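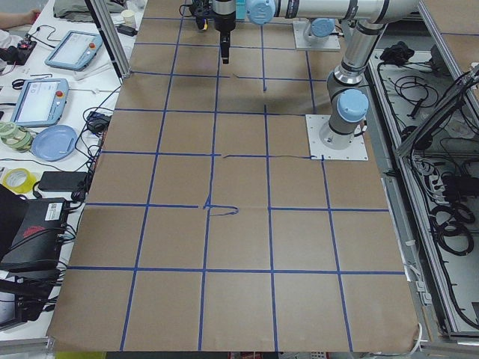 Skondmont F5: siete lotes después, ya puedo opinar del fermentador

Por Stella Nyanda
24 de octubre de 2023
Compartido 1,295 veces · 5 comentarios

Llevaba desde marzo queriendo escribir esta reseña y siempre me faltaba un lote más para estar segura (que si probarlo con una lager, que si ver cómo aguantaba las juntas...). Bueno, ya van siete y me pongo.

El Skondmont es un fermentador cónico de acero inoxidable para quien hace cerveza en casa, con tapa de cierre por abrazadera, válvula de mariposa abajo y un grifo giratorio a media altura para sacar muestras. Yo venía de los cubos de plástico de toda la vida, que me han dado cervezas estupendas y también una saison que sabía a tirita, así que mi punto de comparación es ese. Si vienes de otro cónico de acero, seguramente te fijes en cosas que a mí se me escapan.

Lo compré con mi dinero en la tienda online de Stutix, llegó bien embalado y con todas las piezas menos una junta, que me mandaron a los pocos días sin discutir. Punto para ellos.

El montaje. Las instrucciones son malas, para qué decir otra cosa. Vienen en una hoja doblada con dibujos diminutos y el paso de la válvula inferior está explicado del revés. Mi consejo: monta todo en seco, llénalo de agua y déjalo una noche entera encima de un trapo antes de meter un solo gramo de malta. A mí me goteaba por el grifo y tuve que desmontarlo, ponerle bien la arandela y apretar un cuarto de vuelta más. Desde entonces, ni una gota.

Lo mejor, con diferencia, es purgar la levadura. ¡Qué maravilla! Abres la válvula despacito, sale el fango y cierras. Con la primera pale ale me pasé de entusiasta y tiré casi una jarra de cerveza buena, pero se le coge el punto enseguida. También he recuperado levadura en un frasco para el lote siguiente, cosa que con el cubo me daba una pereza tremenda, y la segunda generación arrancó en unas horas con más alegría que la primera.

El grifo de muestras me ha cambiado la costumbre de medir. Antes abría la tapa, metía la pipeta, rezaba. Ahora saco lo justo para el densímetro y listo. En la última bitter vi que se me había quedado parada en 1,018, subí un poco la temperatura del cuarto y a los tres días había bajado a 1,012. Con el cubo seguramente habría embotellado antes de tiempo, que ya me pasó una vez y todavía encuentro cristales detrás de la lavadora.

Lo que no me gusta: la limpieza. La parte cónica se limpia bien, pero la abrazadera tiene un reborde donde se esconde el lúpulo y hay que darle con un cepillo pequeño. Las patas son cortas, no cabe una jarra alta debajo de la válvula y acabo sacando la levadura con un cazo. Y el termómetro pegado al lateral marca dos grados de más respecto a mi sonda, en todos los lotes, siempre dos. Lo he tapado con cinta y tan contenta.

Probé también el manguito calefactor Dastoven, que se vende aparte. Calentar, calienta, y el velcro ajusta bien al cuerpo del cónico, pero el cable es cortísimo y el controlador pita cada vez que llega a la temperatura. A las tres de la mañana eso no tiene gracia. Si tu casa no baja mucho en invierno, ahórratelo.

¿Se nota en la cerveza? Pues mira, en las oscuras no he notado nada. En las lupuladas sí, me salen más limpias y el aroma aguanta más semanas en la botella, aunque también es verdad que en este tiempo he aprendido a mover menos el mosto y no sabría repartir el mérito.

Si haces un lote cada tres meses, quédate con tu cubo y gástate el dinero en malta fresca. Si haces cerveza casi todos los meses y tienes sitio para dejarlo montado, a mí me parece una compra muy buena. Le pongo un notable alto, y le subiría la nota si le alargaran las patas.

5 comentarios

Danjuma Adeleke
Lo de las patas se arregla con cuatro tacos debajo, yo lo tengo así desde el principio. Eso sí, comprueba que no baile cuando está lleno.

Ekaette Abubakar
¿Has fermentado a presión con él? En la ficha no lo dejan claro.

Stella Nyanda
@Ekaette no, y no lo haría. La tapa no lleva válvula de seguridad.

Chukwuemeka Shehu
A mí el termómetro me marca bien, igual te tocó uno malo. Con la abrazadera, totalmente de acuerdo, es un criadero de lúpulo.

Amarachi Babalola
¡Gracias por la reseña! Estaba entre este y el de Ugwu, que trae patas largas pero no tiene grifo de muestras. Creo que me has decidido. ¿Pondrás la receta de la bitter?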